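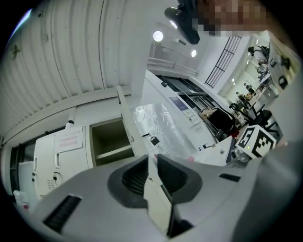
**Kit & Hardware > Reviews and buying advice**

## Prostix hand-held gripper pair, anyone else had one for a while?

**mudlark_tess** wrote:

Right, we've had the Prostix pair from Lanuden since May and I keep getting messages about them, so I'm putting it all in one place. We went for the two-handed set with the marker cubes and the wrist straps. No arm, no mobile base, just the grippers you hold yourself and the recording software.

Good stuff first. They're really quick to pick up! I had a new starter doing cupboard doors and wiping down the worktop before lunch, and her recordings were cleaner than mine (slightly galling). The finger pads have a nice action and the trigger doesn't stick like the one on our old Visser.

Less good: the weight. One in each hand for a whole session and your forearms know all about it. I've settled on 10 minutes on and then a proper sit down. Also the cables. I'd got it into my head from the product page that the pair was wireless and ours very much isn't.

We did 154 takes in the first fortnight and threw out 3 for lost tracking, which I'm happy with. The software is another matter and I'll moan about that separately.

---

**grommet77** wrote:

How are you getting on with the cubes? Ours lose the plot the moment you put your hand right inside a cupboard.

---

**mudlark_tess** wrote:

Same if I go in past the wrist, yes. I open the door as wide as it'll go and come in at an angle so at least one face stays in view of the head camera. Metal doors with the light bouncing off them are worse than anything wooden, I find.

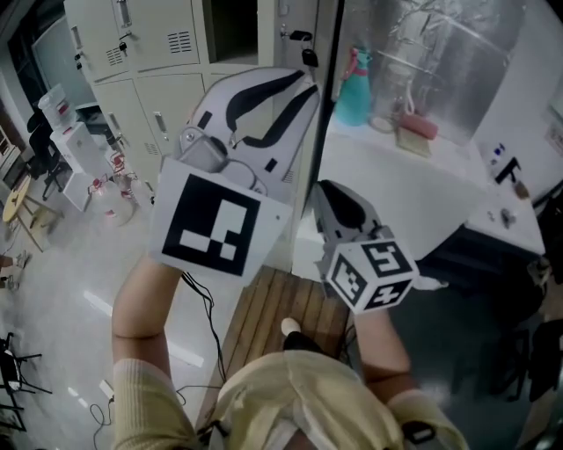 *Both grippers up, lockers to the left and the worktop to the right.*

---

**plugsocket** wrote:

Going to be the grump here. It's a lot of money for two plastic grabbers with printed squares on. We printed our own square markers on the office printer, stuck them on a board and they track perfectly well. What are you paying Lanuden for, the box?

---

**mudlark_tess** wrote:

The calibration, mostly! I did the home-made version for a year and every time somebody knocked a marker I lost an afternoon. These have been dropped (by me, twice) and carried on as before. If you like fiddling then fair enough, yours will be cheaper.

---

**plugsocket** wrote:

I do like fiddling, so maybe I'm not the customer. Still think the price is cheeky.

---

**owl_in_plomville** wrote:

We hired a pair through the Plomville makerspace before buying, and I'd say do that if you can. Two of our lot loved them and one with smaller hands couldn't get on with the grip at all. There's no small size, I asked.

Don't agree about the Visser trigger by the way. It's stiff for the first week and then it's lovely. I'd have the Visser back tomorrow if it came as a pair.

---

**grommet77** wrote:

Stiff for the first week and then it snapped, in our case.

---

**owl_in_plomville** wrote:

Well, yes, they do that too.

---

**bent_spanner** wrote:

What's the moan about the software? We're meant to be ordering on Sunday night and you've got me worried now.

---

**mudlark_tess** wrote:

Nothing that should stop you. It names the takes by itself and won't let you rename them in bulk, so I had 124 of them called "session" and a number, and I had to go through the lot with a cup of tea and a spreadsheet. And left and right swapped over on me after an update, so check which hand is which before you record anything you care about. Squeeze one, see which one moves on the screen.

Support did answer, took them roughly a day. They said bulk renaming is on the list. I'm not holding my breath.

---

**bent_spanner** wrote:

I can live with that. Do you need the long cables or are the ones in the box all right?

---

**mudlark_tess** wrote:

The ones in the box are fine if you're standing at one worktop. If you want to walk about, get the long ones and tape them down where you can, I've nearly gone over mine more than once.

---

**plugsocket** wrote:

And the long cables are extra, I take it.

---

**mudlark_tess** wrote:

They are, yes. You can have that one.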